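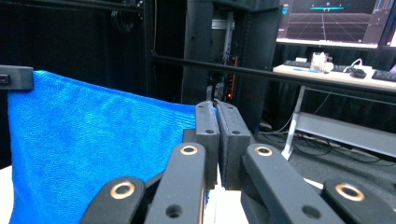 Research > Sports Medicine > Full Text

Kavinda Siddiqui, 22nd November

3.2 Playing time after a late-season hamstring strain

The sample consisted of 177 outfield players from the Cesholm and Poirier leagues who missed at least one match with a hamstring strain. Match reports covered two full seasons. Players who changed leagues during follow-up were kept in the sample if their minutes could be traced through the Gedudberg match archive. Goalkeepers were left out of the sample, as were players whose strain was recorded only in preseason.

Of the 177 players, 68 were injured in the final third of the season. This group is of interest for scheduling reasons. A player hurt in the spring often completes rehabilitation during the break, so the number of matches missed understates the time away from full training. We therefore used days to first full training session as the main outcome and treated matches missed as secondary.

Minutes played were taken from official team sheets. Substitutions in added time were entered as one minute. Where the team sheet and the archive disagreed, the team sheet was used – the archive rounds substitution times to the nearest five minutes. Injury severity was graded on the Piller scale from the written medical note, without access to the playing record.

The comparison between late-season and earlier injuries was adjusted for age, position and minutes played in the four weeks before the strain. Position was entered as defender, midfielder or forward. We did not adjust for playing surface. Both leagues allow artificial turf, but clubs did not report training surface in a consistent form, and match surface alone was judged a poor stand-in.

Repeat strains were counted only when the same leg was affected. A strain to the other leg was logged as a new injury and did not restart the follow-up period. Players released by their club before returning to full training were censored on the date of release. This rule affects the late-season group more than the other, as contracts in both leagues end shortly after the last match, and the estimates for that group should be read with this in mind.

Figure 2. Blue microfiber towel hanging from a black clip, with its top edge at the jaws of a hand-held gripper.

Sign up for our newsletter to receive new articles by email.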